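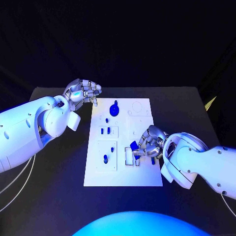
CLESTPORT, October - Wilano today opened orders for the Kiro board, a bench-top test panel for robots that work with two arms. The board gives a robot a fixed set of small manual jobs, such as gripping, turning, placing and switching, and comes with the procedures and recording software needed to run the same jobs in the same order at any site. Deliveries from the company's Clestport workshop will start with existing development partners, followed by new customers in order of purchase.

The board is a flat white panel that lies on a table in front of the robot. The fittings a robot handles are blue, including a round handle, upright pegs and a pair of toggle switches. Outlines engraved in the surface show where shapes belong. White and blue were kept throughout the pilot units so that camera results from one unit can be compared with results from another.

Wilano developed Kiro for groups that already own a robot and need a repeatable way to measure what its hands can do. Many such groups build their own test fixtures from hardware store parts. These work well enough inside one lab, but a result obtained on one fixture says little about a result obtained on another. Replacement parts are also a problem, as a switch bought a year later may need a different force to move.

Each Kiro board is checked on a measuring fixture before it ships. The check records the position of every fitting relative to one corner of the board, the force needed to move each switch and the torque needed to turn each rotary part. The values are supplied with the board as a printed sheet and as a file the software can read. Boards that fall outside the published tolerances are reworked or scrapped.

Use with two arms

The jobs supplied with the board are divided into single-hand and two-hand groups. In the single-hand group, either arm may carry out the job while the other stays parked. In the two-hand group, both arms must be active over the board within the same time window. This second group includes handing a part from one hand to the other, holding one fitting while its neighbor is moved, and working on both sides of the board without the arms blocking each other.

Wilano recommends mounting the arms on opposite sides of the board, reaching inward. Other layouts are supported, including two arms on a shared upright and a single arm mounted behind the board. The software asks for the layout during setup and removes any job that the stated layout cannot reach.

There is no requirement for a particular hand. Jointed multi-finger hands and two-jaw grippers have both been used in pilot work. The loose parts are shaped to allow a pinch grip between two fingertips, and the larger rotary parts allow either a fingertip grip or a full wrap. The manual lists the smallest opening and the lowest grip force at which each job can be completed, so that a user can tell before purchase which jobs are out of reach for the hand in question.

Pegs and other fittings stand close together on purpose. A hand that can turn a knob in open space will often brush against a nearby part when it tries the same motion on a crowded panel, and the scoring rules treat this contact as a separate recorded event. A job may be marked as complete, complete with contact, or not complete. Users who want a single pass or fail result can combine the first two.

Lighting and cameras

The surface has a low-gloss finish. Even so, lighting has a large effect on vision results, and the setup procedure includes a lighting record that is stored with every run. Wilano does not set a required light level. Pilot users worked under office lighting, under bright work lamps and in darkened rooms with colored light, and all of these remain acceptable provided the lighting record is filled in.

Cameras are not part of the kit. The software accepts recorded video from any source that supplies a time signal, and it can run without video if the user only wants switch and timing data. A printed alignment card is included for finding the position of the board relative to a camera on the robot or above the table.

Recording software

The recording software runs on a computer connected to the board by a single cable. It reads the state of the switches and rotary fittings directly. Placement of loose parts is logged by the operator or by the user's own vision system through an open interface. Data stays on the user's computer. No account is needed and the software does not contact Wilano unless the user asks it to check for updates.

A standard session contains 10 jobs and allows 90 seconds for each. The time limit can be shortened or lifted for development work, but results recorded under changed limits are labeled as nonstandard in the report. The same applies if the order of the jobs is changed or if a person touches the board after the session has begun.

At the end of a session the software writes one report and one data file. The report lists each job, the result, the time taken and any contact events. The data file holds the full switch and rotary record in plain text with column headings, and can be opened in a spreadsheet.

Wear parts and service

Moving fittings are treated as wear parts. The service interval is 500 standard sessions, after which the switches and rotary inserts should be replaced as a set. Replacement takes a screwdriver and is done from the underside of the board. A robot that presses or pulls harder than the stated limits can shorten the interval, and the software warns the user when the time needed to move a switch begins to drift.

Loose parts should be checked for rounded edges whenever the wear parts are changed. They may be bought one at a time. Wilano advises against printing copies in-house for standard sessions, as small changes in surface finish affect grip, but will release the part drawings to customers who need them for simulation.

Boards may be returned to Clestport for a repeat of the factory check. The workshop aims to complete the check within 48 hours of receiving a board, excluding shipping. Customers who cannot release a board for that period may request an exchange unit with its own measurement sheet.

Known limits

Kiro measures a narrow range of table-top work. It does not test heavy lifting, soft or flexible materials, liquids or moving targets. A good result on the board should not be read as evidence that a robot is safe to use near people, and the board is not a safety test device. The manual asks users to keep the arms within a guarded area during unattended runs.

The board is also unsuited to very large hands. Where the hand is wide enough to cover two neighboring fittings at once, contact events will be recorded in most sessions regardless of how well the robot is controlled. Wilano is studying a wider board with the same fittings at greater spacing. No release has been scheduled.

Availability

Kiro is sold directly by Wilano and through Pereyra, which will handle orders, spare parts and first-line support for customers who need local invoicing. Pereyra will also hold a demonstration board that can be borrowed by teams considering a purchase. Borrowed boards come with the full software and can be used for standard sessions, and results recorded on them remain valid if the team later buys its own unit.

The standard kit includes the board, one set of loose parts, one set of spare wear parts, the connecting cable, the alignment card, table clamps, the measurement sheet and the manual. A teaching kit adds a second set of loose parts and a short course of exercises for college-level robotics classes. Robot arms, hands and computers are supplied by the user.

Prices are available on request from Wilano or Pereyra. Customers who took part in the pilot may exchange their pilot boards for production units. Session data recorded on pilot boards can be imported, but will be marked with the board version, as the rotary inserts were changed before production.

About Wilano

Wilano designs and builds test equipment for robotic handling. Its products include force fixtures, gripper test stands and measuring services for research groups and equipment makers. Design, assembly and checking are carried out in Clestport.

Press contact: Wilano Press Office, Clestport

Related items
Wilano adds repeat checks to gripper test stand service
Pereyra to carry Wilano spare parts
Kiro manual: preparing a table for two-arm work
Kiro recording software: file format notes
Exchange terms for pilot boards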